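Workshop notebook, Kestine shared workshop, bench 2
15th September

Purpose of entry: peg insertion on the red board, using the Biltotik arm and the Gautier controller. The grip force setting remains at 63 and is not to be altered without a note in this book.
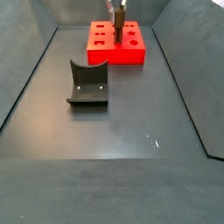

Run 188 was started after the wrist offset had been entered again by hand. The earlier value, saved in January, should be regarded as withdrawn. Approach speed is to be kept low until the new offset has been checked against the fixed camera.
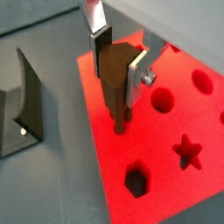 Brutix have replied that the offset should be measured with the peg already held, as the pads give slightly under load. The point is accepted and the procedure will be amended.

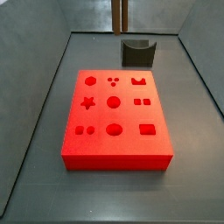 The order of shapes for the next session remains to be settled. Round holes are forgiving and tell us little about rotation. The star in the middle row is therefore proposed as the first test, with the hexagon at the back left to follow. Log files are under Kestine/arm/188.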